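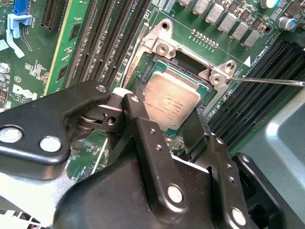

Pronder refurbished workstation tower – Lukmont range

In stock. Collection from Prirville or delivery, see below.

Used office and drawing-room towers, stripped, cleaned, tested, put back together. Black case, Xeon processor, green board. Good for CAD, accounts, photo work, a home server under the stairs. Not really a gaming machine, sorry.

What you get
Tower, side panels, all screws
Mains lead (UK plug)
90 day warranty, parts and labour
Printed test sheet

Not included
Monitor, keyboard, mouse
Operating system – ask if you want one put on, small charge
Wifi. Cards availble separately

Condition
Grade B unless the listing says otherwise. Expect scuffs on the case, old asset sticker marks, maybe a missing foot. Doesn't affect anything. Grade A comes up now and then and goes fast.
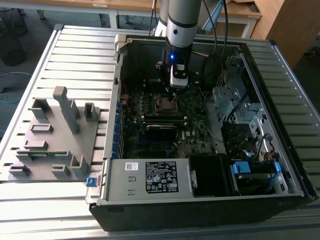
Memory and drives: tell us what you want when you order, we'll quote the same day if it's before lunch. Bring your own drive if you like, fitting is free. Please don't buy memory elsewhere without checking with us first, these boards are fussy and we can't refund somebody else's sticks.

Delivery
Heavy box, goes by pallet courier if you order 2 or more. Singles go by normal van. Lifts and stairs are your problem im afraid, driver leaves it at the door.

Schools and offices
Stock for larger orders is held at the Žukauskas unit, allow extra time. Next big lot due in August. Email Woo-jin Han with numbers and a postcode, he does the trade quotes.

Returns
14 days, original box, keep the foam. Warranty void if the seal on the back is cut – adding a drive is fine, just let us know beforehand and we'll send a new seal.

Order code 141. Prices on this page checked 2nd July.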